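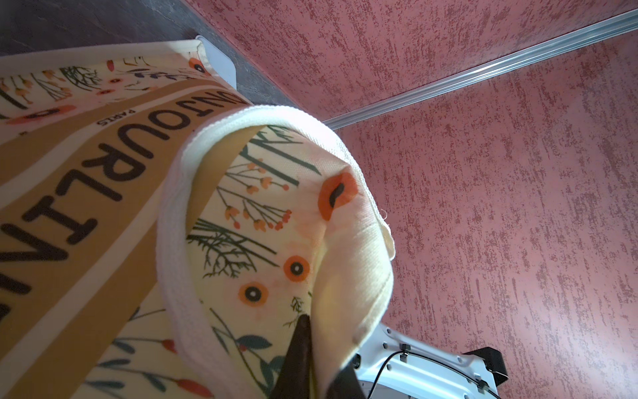 Arngate Soft Goods Finger Set

Item 2269. Sold in pairs, black, with mounting screws.

The Arngate set is a pair of tapered fingers for folding, lifting and edge-following work on fabric. It fits the Pasaribu wrist plate directly and the older Bedulitz plate with an adapter (sold separately).

Handling rules

Our warranty assumes the fingers are used within these limits. Most sites copy them straight into their cell procedure.

- Run 12 test folds on scrap of the same weight before the first production piece.
- Keep tip pressure at the lowest setting that holds the fold. Piped edges mark easily - approach them from the flat side.
- Look over trims and seams for loose threads before starting. Trim them by hand with the arm stopped.
- Cables along the arm must be clipped down, with enough slack for full wrist travel.
- Stop the cell before reaching in to straighten a piece. Pause mode is not a stop.
- Wipe the tips at the start of each shift. Residue shows first on pale cloth.

Risk assessment

The fingers are a component. Whoever builds the cell is responsible for the risk assessment of the whole installation, including the arm, the fixture and the work area. Repeat it when you change the fingers, the fixture or the program. The Flillent checklist (form 123) covers the finger-related points and is free to download.

In the box

2 fingers, mounting screws, hex key, printed handling rules.

Replacement tips ship separately. Orders placed before noon leave the same day.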